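Black countertops and hard water - regrets?

rokeo_12
Redoing the small bath in September and the wife wants the same look as this one, black top, white sink, black faucet. Quote is 1,120 installed. Talk me into it or out of it
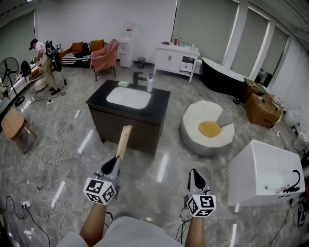
black top w/ white undermount sink, dark brown cabinet, gray marble look tile

skindov
Out of it. Had black for 4 years, every drop dries white. We're on well water tho

Teta
disagree. I have black in two baths and just wipe it at night. takes a few seconds. Faucet is the bigger pain imo, the crud builds up at the base where you cant get a rag in

skindov
"just wipe it" - with three kids? no

Tadeo Olivares
What's the top made of? Matters more than the color. Honed stone hides spots but grabs soap and oil. Polished is the other way around.

rokeo_12
Quartz, polished. Place is Benítez, over by the lumber yard. They had a remnant for 323 but its only got one faucet hole

Tadeo Olivares
One hole is fine if you get a single handle faucet. Take the remnant.

benchdog
Remnant yes. Check the depth first, I bought one an inch short and had to send it back

Teta
also the shiny floor shows more than the counter ever will. I'd worry about that before the top

skindov
ok that part I agree with. Ours is matte and you never see a thing

rokeo_12
Floor's staying so no choice there. Is vinegar ok on quartz or no

Tadeo Olivares
Diluted, quick, rinse it off. Don't let it sit.

skindov
or get white and skip all this

rokeo_12
lol she already said no to white. Going to measure tonite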